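Irkamwood Lift Desk, six months in: mostly happy, one gripe

I bought the Irkamwood in April after a year of working at the kitchen counter on a bar stool, and my back had been complaining for most of it. My friend Bushra had the Tulletti standing desk and swore by it, but the Tulletti only came in black or a sort of wet-cement gray, and I wanted wood! So I went with the Irkamwood in the smaller size, paid 300 dollars for it in a sale, and waited.

It came in 2 boxes. The legs and motor are in one and the top is in the other, and the leg box is HEAVY. Get somebody to help you carry it. I dragged mine up the stairs one step at a time and there's still a mark on the landing.

Putting it together was fine. The instructions are all drawings (no words at all, which I kind of liked) and the screws come in little labeled bags, so you're never guessing which is which. I did it on the living room rug with a podcast on and was done before dinner. The one bit that annoyed me was the crossbar, which has to go in before the feet, and the drawing for that is tiny. I had the feet on already. Off they came again.

Once it was up, though, wow. The motor is quiet enough that I raise it in the middle of calls and Waqas, who I talk to most mornings, has never said a word about it. It goes up smoothly and stops where you tell it to. You can save heights on the little keypad, and I use one for sitting and one for standing. I'm on the short side and the lowest setting is just low enough for me to sit with my feet flat, so if you're shorter than five feet you may want a footrest.

There's a small wobble at the very top. If you're tall and you type like you're angry, you'll notice it. At my standing height I have to look for it. I put a full mug of tea down, leaned on the corner and nothing spilled, and that's about as scientific as I get.

Now for my gripe: power. The desk has no outlets built in and the cable tray underneath is sold separately, which I think is a bit cheeky at this price. The desk's own cord is long enough, but everything else you own (laptop, lamp, monitor, phone charger) has to travel up and down with the top, so you really need a power strip that lives on the desk or under it. Otherwise you hit the up button one morning and your lamp goes for a ride.
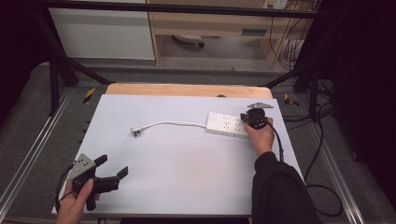

A white power strip and its cord laid out flat.

I ended up sticking mine to the underside with heavy-duty mounting tape, toward the back, so only one cord runs down to the wall. Leave plenty of slack in that one! Raise the desk all the way before you decide where the strip goes, then stick it. I stuck first and measured second, and peeling that tape off took me a whole evening and a hair dryer.

I did look at the add-on tray, and also at one from Nerimico that clamps on without screws. Iqra has the Nerimico on her desk and likes it, but her top is thinner than mine and I wasn't sure the clamp would open wide enough. If anybody has tried it on the Irkamwood, please tell me in the comments.

The top itself has held up nicely. The finish is matte, so it doesn't show fingerprints, and I've only got one scratch, from dragging a monitor stand across it. Hot mugs haven't left rings so far. Crumbs do get into the gap at the back where the grommet sits, and I run the vacuum nozzle over it when I remember.

Customer service gets a thumbs up too. One of my feet caps was missing, I emailed them a photo, and a full set showed up 13 days later. A bit slow, sure, but I didn't have to argue with anyone.

Would I buy it again? Yep, in the same size and the same color. I'd just order the tray with it, or have a strip and some good tape ready to go before the boxes arrive.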